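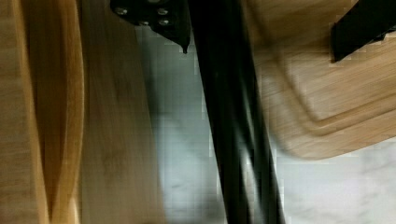

Tabla de madera con ranura perimetral y borde redondeado, sobre superficie blanca.

La encimera como pieza de trabajo: criterios para ordenar una cocina que se usa a diario

Redacción de Huvside
Mayo
Tiempo de lectura: 4 minutos

La encimera es la superficie más disputada de la vivienda. En ella conviven los aparatos que no caben en los armarios, los alimentos de consumo inmediato y el espacio que exige cualquier preparación, por modesta que sea. El programa de interiores domésticos de Huvside ha dedicado su edición de primavera a este asunto, con una encuesta a 539 hogares y la revisión de 8 cocinas en uso.

Los resultados confirman una impresión extendida entre los profesionales del sector. La mayoría de los participantes dispone de superficie suficiente, pero la tiene repartida en tramos pequeños que no permiten apoyar una tabla y un recipiente a la vez. El estudio Finetti, responsable del análisis, propone partir de una zona central despejada, de unos 80 centímetros de ancho, y distribuir el resto a partir de ella.

En una de las cocinas revisadas, la tabla de bambú ocupa el centro de la encimera y sobre ella descansa un pequeño cuenco de tono verde pálido. Los recipientes de uso frecuente se alinean contra el salpicadero: un bote transparente con tapa blanca, otro rosado con pomo rojo y uno azul verdoso con tapa de madera clara. El mosaico del fondo, en verdes apagados y marrón, admite esa variedad de color sin dificultad.

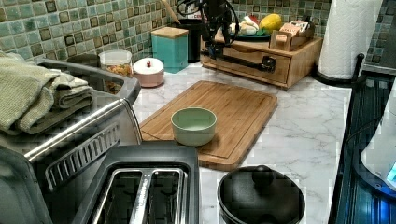

Los aparatos, en el perímetro

El horno de sobremesa merece una consideración particular. Por su volumen conviene situarlo en un extremo, con la puerta orientada hacia la zona de trabajo. Su parte superior suele acabar convertida en estante, y los paños de cocina son el ocupante más habitual. La guía de Huvside recomienda retirarlos antes de encender el aparato y dejar libres las rejillas de ventilación.

La tostadora y las ollas pueden permanecer a la vista cuando se emplean cada día. En caso contrario, el armario bajo sigue siendo su lugar natural -- con la salvedad de las viviendas en las que agacharse resulta penoso para alguno de sus ocupantes.

En cuanto a los muebles auxiliares, los organizadores de cajones ganan terreno frente a las baldas abiertas. La firma Korletey los incluye en su catálogo a partir de 400 milímetros de ancho, una medida que permite guardar utensilios menudos y aprovechar la cara superior para la fruta o las infusiones.
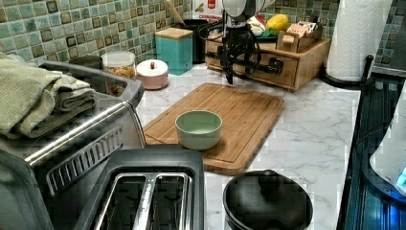 Un mango amarillo y una cajita de madera con sobres de té, sobre el organizador de cajones.

El cuidado de la madera cierra las recomendaciones. Las tablas deben lavarse a mano, secarse de canto y recibir aceite de uso alimentario cuando la superficie pierda color. La ranura perimetral requiere un cepillo de cerdas blandas, pues retiene restos que el paño no alcanza.

La guía completa puede consultarse en la sala Triteo, en horario de mañana.

Última actualización: mayo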